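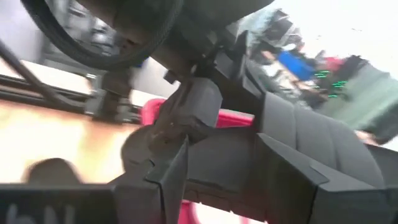
Student Projects / Hospitality and Travel

Do hotel discounts get people to stay longer?
Project report by Orest Melnychuk

My project started with a bill. Last December my aunt booked a room at the Brellimer, a small hotel two streets from the bus station, and she got the "stay two, save more" rate. She only needed one night. She stayed for two anyway (and bought a lot of shoes), and I kept wondering if she'd really saved anything. So when our travel and tourism class had to pick a topic, I already had mine!

My question was simple: when a hotel offers money off, do guests book extra nights, or do they just pay less for the nights they wanted in the first place?

What I did

I wrote to 6 hotels and 2 said yes, the Brellimer and the Tivirau. Both gave me a list of bookings with the names taken out – just the arrival day, number of nights, the rate and how the guest had booked. That came to 1,466 bookings. I put them all in one spreadsheet, and my classmate Arsen Demchenko checked my formulas, which was lucky, as I had been counting canceled rooms as zero-night stays for a whole week.

Then I sorted the bookings into full price, percent off, and "extra night" deals. I left out group bookings. A wedding party at the Tivirau would have wrecked my averages.

What I found

Plain percent-off deals hardly moved anything. At both hotels, guests who got 20 percent off stayed almost exactly as long as guests who paid full price. The extra night deals were a different story. People who arrived on a Friday and had one of those rates were much more likely to stay until Sunday, and the difference was bigger at the Brellimer than at the Tivirau. The Tivirau is out by the highway and I think a lot of its guests are just passing through, so a second night isn't much use to them however cheap it is.

I also tried to look at where people had booked. Some came through a travel site called Cillano and the rest called or used the hotel's own page. I couldn't get much out of this part. Cillano bookings were shorter, but they were mostly full price too, so I can't say which thing caused what.

Problems

The biggest one is that guests picked their own rates. Maybe my aunt's type of traveler goes looking for the extra night deal when they already half want to stay! To test it properly you'd have to show different offers to different people, and neither hotel was going to let me do that.

I also wish I'd asked about breakfast. Ms. Zinchenko, our teacher, pointed out that the Brellimer includes it and the Tivirau charges, and that could change how good a deal feels. I'd like to add it in the spring if both managers will send me one more list.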